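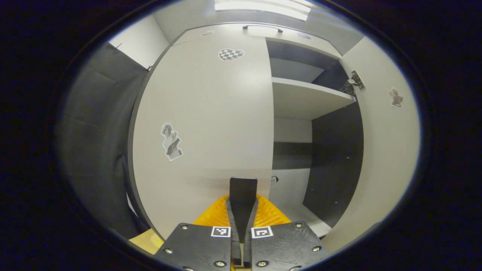

Talk notes – wardrobes in small rentals, evening session, Truduvville

Start with the question from last time: Wilma Jacobs asked what to do with a closet that came with the apartment. Answer: empty it first, buy nothing for 2 weeks.

Shelf height. Most people never move the shelf. Ask for a show of hands. Folded sweaters want 11 inches, no more, or the stack tips.

White interiors. Easy to see into, but they show scuffs. Damp cloth, dish soap, dry cloth.

Stickers and paper cutouts. Fine in a rental if they come off clean. Hair dryer on low, lift one corner, pull slowly. Test a spot first – Iker lost a strip of finish in Kellov.

Handles. Tighten them every February when you swap out the coats. Pass the screwdriver around.

Break, then Aoife on shoes.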